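Accept all cookies | Manage preferences
Home Notebooks Textile Conservation Stores Contact

Sumville Conservation Workshop
Notebook entry, Oct 1, 2026
Entered by: Tuva Sæther
Copied to: Joanne Rowbotham, Sreekumar Suvarna

1. Irnwood sampler, surface cleaning

The second session of surface cleaning was carried out on the linen sampler received from Irnwood in February. The work was done through a nylon screen with the low-suction nozzle, working from the lower border upwards. Loose soiling was heaviest along the old fold line. The red silk in the alphabet was left alone, pending the result of the fastness test. A spot test with deionised water on the reverse gave slight transfer to the blotter after 7 minutes. Wet cleaning is therefore not recommended for the present, and the treatment proposal should be amended accordingly.

Two stitched repairs in cotton thread were recorded on the reverse. They appear to be later than the sampler. Konrad Rüegg is of the opinion that they should stay, as they are doing no harm and the ground around them is weak. I concur. To be raised with the owner before the mount is cut.

2. Adhesive trial, Pesska film

Four strips of silk crepeline were coated with the Pesska film at different dilutions and left on the rack overnight. The two weaker coatings released cleanly from the silicone paper. The strongest left a visible shine and has been rejected. Peel tests are to be repeated on aged silk, not on the new stock, which gives flattering results.

The trial sheet drawn up by Relu Nistor has no column for the age of the adhesive batch. One has been added by hand — please use it.
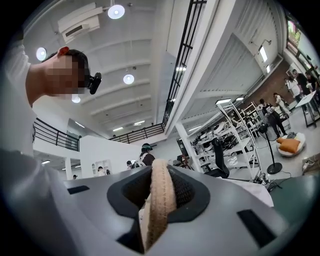
3. Stores and environment

Relative humidity in the rolled textile store rose overnight and had settled again by mid-morning. The Blomqvist logger and the wall dial disagree, and the dial should not be relied upon until it has been calibrated. Acid-free tissue is down to the last 500 sheets. An order for 820 has been placed, to allow for the quilts.

4. Outstanding

Joanne Rowbotham to confirm the loan paperwork for the quilts.
Sreekumar Suvarna to photograph the sampler in raking light before any further work on the border.
Dye test on the red silk to be repeated with a fresh blotter, and the result entered against item 1.
Mount board: sample in the drawer is too warm in tone. Request the cooler grey.

Subscribe to our newsletter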